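**FOR IMMEDIATE RELEASE**

Wolbridge, 5th August

# Trurex opens its Wolbridge workshop to show robot arms handling laundry

Trurex will hold an open day at its Wolbridge workshop in September, with a two-armed robot working on T-shirts at a table in front of visitors. Entry is free, but places must be booked.

The robot is part of Tautahi, a project Trurex has been running to find out how much of the handling in a commercial laundry can be done by general-purpose arms. The first stage of the project deals with one kind of garment, the short-sleeved cotton T-shirt, and with the part of the job that comes between the dryer and the folding machine. A shirt is put down on the table in a heap. The arms have to find an edge or a corner, take hold of it, open the shirt out and leave it lying flat enough to be folded.

This is the second time the workshop has been opened to people from outside the company. The first was a small visit in May, when staff from Roltix, a laundry and linen hire firm, spent a morning at the table. Roltix has supplied used garments to the project from the start and will have a stand at the open day.

Keith Sheehan, who leads Tautahi at Trurex, said: "Folding is the part everyone asks about. There are machines that fold very well if you give them a flat shirt, the right way up, in the right place. At the moment a person stands there and does that all day. The bit before the fold is what we are working on, and people can come and see how far we have got."

## What visitors will see

Each demonstration starts with a garment dropped on a plain white table. It is dropped from the hand and left as it falls. Visitors will be asked to do the dropping for at least one shirt in every session, and they are welcome to twist it or roll it up first.

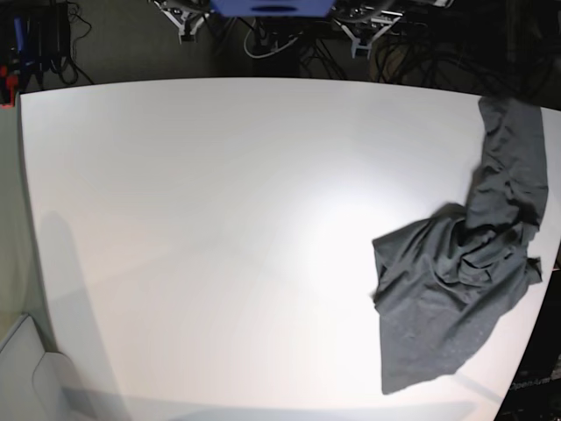 The arms are then started and left to work. A session lasts as long as it takes to get through 10 shirts, after which there is a break for questions. Staff will not step in to help a shirt along during a session. If the robot cannot finish one, it will be taken off the table and counted as a failure, and the next one put down.

Dark shirts will be used as well as light ones. Dark cloth is the harder case for the cameras, as folds and edges do not show up as clearly, and the project team has spent much of the summer on it. Used shirts will be mixed in with new ones. Cotton that has been through a few dozen washes hangs and stretches differently, and hems that have started to curl are a common cause of missed grips.

A screen beside the table will show what the wrist cameras are seeing. These small cameras look along the grippers at whatever is being held, and the team uses their pictures to judge whether the grippers have taken hold of one layer of cloth or two. Picking up two layers together is the most frequent fault in the results so far. From the side of the table it is hard to spot. On the wrist camera it is usually plain, and visitors who follow both views for a few shirts should soon be able to tell a good grip from a poor one.

Other things on the day:

- A talk by Keith Sheehan on the results of the first stage, given once in the morning and again in the afternoon.
- A bench where visitors can handle a spare gripper and try picking up cloth with it by hand.
- The wrist camera display, which will run all day, including between sessions with saved pictures.

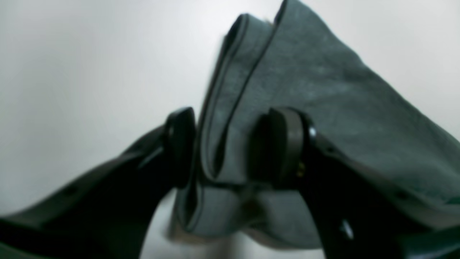

## Results so far

Trurex is publishing the main figures from the first stage with this release. Between the start of the project and the end of May, the robot made 2,534 attempts at opening out a T-shirt from a heap. In 1,292 of them the shirt was left flat enough to fold without any help. That is a little over half.

The rate has not been even. The early months were poor, and one change of gripper pads made matters worse before it was reversed. Long runs of failures also came from shirts that landed with the collar tucked underneath. The team now treats the collar as the first thing to look for, and the robot will move a shirt about on the table until it has some idea where the collar is.

Speed is not good enough for a working laundry. A practised person can pick up a shirt, shake it and lay it down in a few seconds. The arms take much longer, and a difficult shirt can take several minutes. Trurex has no plans to offer the system for sale in its present form.

"I would rather people saw it at the speed it runs," said Mr Sheehan. "We have all watched videos of robots doing housework and then noticed the little label saying it has been speeded up. Nothing will be speeded up on the day. Bring a cup of tea in with you, we don't mind."

Wet items, sheets and anything with buttons or zips are outside the first stage. Towels were tried briefly in the spring and set aside. They are simpler in shape than a shirt but heavier, and the arms had trouble keeping hold of the corners.

## How a shirt is opened out

The usual order of work is the same for every shirt, although the robot may repeat any part of it. One gripper comes down and pinches the cloth at a point that looks like an edge. It lifts, so that the rest of the shirt hangs, and the second gripper takes hold lower down or further along. The two then draw apart. The shirt is lowered on to the table with some tension still in it, and the grippers go back to pull out sleeves or corners that have folded under.

The last part takes up most of the time. A shirt that is nearly flat can still have a sleeve doubled back or a ridge across the chest, and pulling at one corner tends to shift the others. The team sets a limit on the number of pulls. When the limit is reached the attempt ends, and the shirt is judged as it lies. 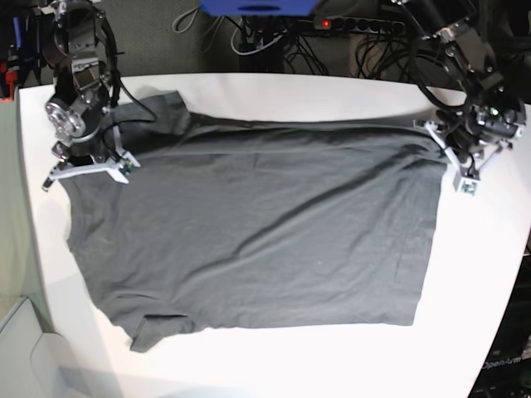

*Photo: Trurex. All pictures in this release may be reproduced free of charge in connection with the open day.*

Judging is done by a person, who compares the shirt with a printed outline. Small creases are allowed. A folded sleeve is not, and neither is a collar that is out of sight. Copies of the outline and the full judging rules will be handed out on the day, and Trurex would be glad to hear from laundries that use a different standard.

The cabling, the mounts and the table will all be seen as they are in daily use. The workshop is a place of work and will be laid out much as it is during the rest of the week, with a rail added to keep visitors clear of the arms while they are moving.

## Roltix and the next stage

The second stage of Tautahi will begin after the open day. It will move from single shirts to a full basket, with the robot choosing its own garment from the pile, and will add long-sleeved tops. Roltix has agreed to provide mixed loads of staff uniforms for this. The garments will be ones that have come to the end of their hire life.

Members of the Roltix sorting team will also take part in the judging. Their comments in May led to two changes in the rules, the larger of them being that a shirt lying inside out is now marked as a pass so long as it is flat. On a sorting line the turning is done separately, so marking it as a fault made no sense.

No jobs at Roltix are affected by the project and no robot equipment is being installed at its sites.

## Attending the open day

There are 100 places, divided between morning and afternoon. Bookings will be taken from people working in laundry, textiles or garment care first, and from the general public after that. Schools and colleges should get in touch directly to arrange a group visit at another time.

The workshop is on the ground floor and has level access from the car park. Children under twelve must be with an adult and will need to stay behind the rail during sessions. Visitors may take photographs and film, and may bring one T-shirt of their own for the robot to try. It should be clean, dry and free of pins or badges. Trurex will take reasonable care of it but cannot promise that it will come back without a pulled thread.

Times, directions and the booking form will be sent on request by the Trurex office in Wolbridge.

## Notes to editors

1. Trurex is an engineering company based in Wolbridge. It designs and builds handling equipment for light industry.
2. Tautahi is the name of the Trurex project on the handling of soft goods. It is paid for by the company.
3. Figures in this release cover the first stage only and count every attempt made, including those in which the equipment stopped because of a fault.
4. Keith Sheehan is available for interview by telephone or at the workshop. Film crews can be given time at the table before the first session, by arrangement.

ENDS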